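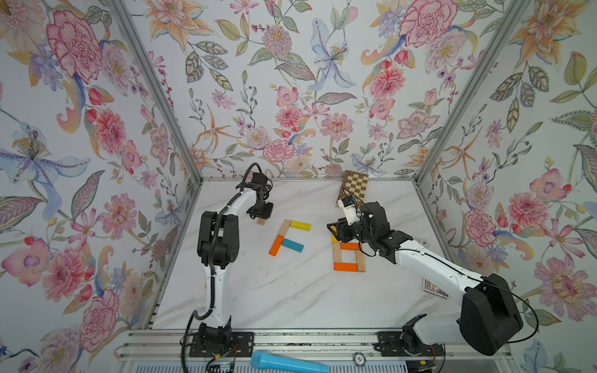 KENDTHORPE, Saturday, March 14, 2020

Two Arms, One Table: How a Workshop Robot Moves a Block

A robot arm is a chain of stiff parts called links. The places where links meet are called joints. A motor inside each joint turns it by a set amount. On the two arms built at the Alhassan shared workshop, the links are white and the joint housings are black.

At the end of each arm is a gripper. It has jaws that open and close. It does the work of a thumb and one finger.

Each arm is bolted to a black plate, and both plates are fixed to one long aluminum rail. A loose base is a serious fault. If the base tips a tiny bit, the gripper, far away at the other end, misses by much more. You can test this with a yardstick. Hold one end, tilt your wrist slightly, and watch the far end.

The arm on the right also has a small camera on its wrist. A camera there moves with the gripper, so its view gets closer as the gripper gets closer. The computer uses pictures like these to work out where a block is.

Picking up a block is split into steps:

1. Move above the block.
2. Open the jaws.
3. Lower the gripper.
4. Close the jaws.
5. Lift.

Four blocks placed as the sides of a rectangle take 20 steps, before counting the steps for putting them down. A block standing on end is harder, as a small bump can knock it over.

Cables need planning too. A cable must be long enough for the arm's farthest reach. The builders leave a loop of slack so nothing pulls tight when a joint turns.

The next part, in June, covers motors.

414 shares
9 comments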